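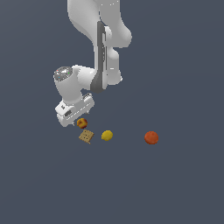
Gris pizarra oscuro, acabado mate

Pintura mineral mate Jedero para interiores

Hollness distribuye la pintura mineral Jedero, un revestimiento al silicato para paredes y techos interiores, destinado a edificios públicos, salas de exposición, bibliotecas, centros docentes y viviendas rehabilitadas. El producto se suministra listo al uso, en envases de 9 litros, y se fabrica en nueve tonos de línea. Los colores fuera de carta se preparan por encargo en el taller de Montoya, previa aprobación de una muestra firmada por la dirección facultativa.

Descripción del producto

Jedero es una pintura de base acuosa formulada con silicato potásico, cargas minerales y una proporción limitada de dispersión orgánica. El ligante reacciona con el soporte mineral y queda unido a él, por lo que el revestimiento permite el paso del vapor de agua y conserva la respiración natural del muro. Los pigmentos son inorgánicos y se han seleccionado por su estabilidad frente a la luz. El aspecto final es profundamente mate, incluso en los tonos oscuros, que en otras familias de pintura tienden a revelar brillos y repasos cuando reciben luz rasante.

Campo de aplicación

El revestimiento está indicado para enfoscados de cemento, morteros de cal, morteros bastardos, hormigón y ladrillo visto. Puede aplicarse sobre yeso y placa de yeso laminado si antes se extiende la imprimación de fondo Zornwood, que regula la absorción y proporciona la carga mineral que falta en estos soportes.

No se admite su empleo sobre madera, metal, plásticos, esmaltes ni pinturas elásticas. Tampoco es adecuado para suelos, encimeras ni superficies sometidas a roce continuo. En pasillos de mucho tránsito se recomienda reservarlo para el paño superior y resolver el zócalo con otro material.

Preparación del soporte

El soporte debe estar firme, limpio, seco y exento de polvo, grasas, desencofrantes y eflorescencias. Las pinturas antiguas mal adheridas se eliminarán por completo. Cuando exista una pintura plástica en buen estado, se consultará con el servicio técnico antes de proceder; en la mayoría de los casos se aconseja su retirada, aunque hay obras en las que Zornwood ofrece un puente suficiente.

Las reparaciones se realizarán con mortero de naturaleza similar a la del muro existente. Los parches de mortero nuevo se dejarán fraguar siete días antes de pintar y se tratarán con la imprimación en toda su superficie, sobrepasando ligeramente los bordes. Este punto se omite con frecuencia en las obras de rehabilitación y es el origen habitual de las diferencias de tono que se reclaman después.

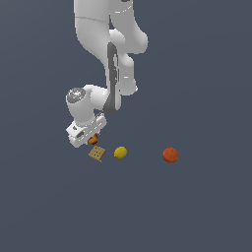 Noelia Manzano escribe que en su biblioteca eligieron el tono más oscuro de la carta para la sala de lectura y que los remiendos de mortero se transparentaron en una de las paredes hasta que se repitió el fondo en el paño completo. Añade que el resultado final le parece muy bueno y pregunta si conviene imprimar siempre el paño entero o basta con hacerlo en las zonas reparadas.

El servicio técnico aconseja imprimar el paño entero siempre que se trabaje con tonos oscuros. En blancos y tonos claros basta, por lo general, con tratar la reparación. La consulta se ha incorporado a las instrucciones de obra que acompañan a cada pedido.

Aplicación

Se extenderán dos manos a brocha o rodillo de pelo medio, con la pintura bien removida. La primera puede diluirse con el diluyente mineral propio del sistema; no debe añadirse agua del grifo, que altera el equilibrio del ligante. La segunda se aplicará sin diluir, una vez seca la anterior, y se trabajará húmedo sobre húmedo hasta completar cada paño. Los cortes se harán coincidir con aristas, juntas o cambios de plano.

La aplicación con equipo de proyección es posible — siempre con repaso inmediato a rodillo — y queda limitada a techos y grandes superficies. Durante los trabajos se evitarán las corrientes de aire intensas y el sol directo a través de los acristalamientos.

Los silicatos atacan el vidrio, la piedra pulida, la cerámica esmaltada y el aluminio. Estos elementos se protegerán con cuidado antes de abrir el envase, y las salpicaduras se lavarán de inmediato con agua abundante. El personal utilizará guantes y gafas de protección.

Carta de color

La carta Jedero reúne blancos, ocres, verdes apagados y grises. Fue revisada por Olga Alcaraz y Masanobu Kamata con el propósito de que todos los tonos pudieran combinarse entre sí en un mismo recorrido.

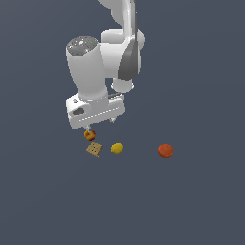 Los grises se ordenan de claro a oscuro y comparten una ligera inclinación hacia el azul, que se percibe mejor con luz de norte y se atenúa bajo iluminación cálida. Por este motivo se recomienda examinar la muestra en el propio local, con el alumbrado definitivo, y evitar decisiones tomadas a partir de una pantalla o de un catálogo impreso. Las muestras se entregan sobre cartón pintado con el producto real y pueden solicitarse sin cargo.

Cada pedido se sirve de una misma partida. Si fuera necesario ampliarlo, se indicará el número que figura en la tapa para ajustar el tono, y el material nuevo se destinará preferentemente a un paño independiente.

Mantenimiento

El polvo se retira con cepillo suave o aspiración a baja potencia. Las marcas leves admiten una esponja apenas humedecida, sin frotar. No se emplearán detergentes, disolventes ni esponjas abrasivas. Los repintados futuros se harán con el mismo sistema, sin decapado previo si el revestimiento permanece firme.

Suministro y almacenamiento

Los envases se conservarán cerrados, en lugar fresco y protegidos de las heladas. El material sobrante no debe trasvasarse a recipientes metálicos. Los tonos de línea se expiden desde el almacén de Hollness; los encargos especiales requieren confirmación de plazo por escrito.

Asesoramiento a proyectos y memorias técnicas: Patricio Cabello
Muestras y carta de color: Kanokwan Thongsuk
Pedidos especiales: taller de Montoya, en horario de mañana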